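Friday, December 27, 2024. Hand comparison, second sitting

Quiet week, so I finally got a long stretch with the two hands and could stop doing this in twenty-minute scraps between other jobs. I'm writing it up the same afternoon while I still remember which run was which (the July notes taught me that lesson, I still can't read half of them).

Same two candidates as before. The Mimness is the old parallel gripper we all know and grumble about, two flat pads, one motor, very hard to upset. The Kravets is the hand with the articulated fingers. Both were driven from the Nangate controller with the same speed limits, and I left the Cosulard wrist camera settings alone all day so the pictures could be compared fairly.

I did 74 picks with each, small flat packets first and then the boxes. The Mimness dropped 5 and the Kravets dropped 17, which looks bad for the fingers until you go through the log. Nearly all of the Kravets drops came in the first half hour, when I had the closing force set for boxes and was asking it to pinch packets with it. The packet folds, slides up toward the palm, and off it goes. Once I brought the force down and let the thumb close a touch later than the others, it settled nicely and I started to enjoy myself!

What the flat pads can't do is come in under a shelf at a slant. The Mimness wants to arrive square, and when it can't, it pushes the item backward and then closes on air. The fingers are far more forgiving there. I would happily give up a few drops for that, though I know not everyone in the group will agree, and I'd like to hear the other side when people are back.

Some things to keep an eye on. The finger cable harness gets warm after a long run, not alarming, but I'd like a reading on it next time. The Nangate threw its position warning twice and cleared on its own both times, at joint angle 164, so whoever has the bench next please look there first. Also the fabric sleeve on the arm bunches up at steep angles and should be smoothed back down before homing.

For next time I want to repeat the packets with the lower force from the very start, and then try the steep upward approach beneath the shelf again with the fingers spread wider before closing. 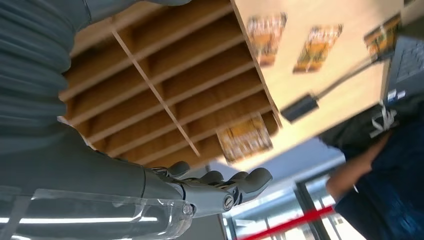 If that goes well I'll move on to the boxes with the same finger timing, and leave the Mimness on the bench with its pads cleaned for anyone who wants to run their own set.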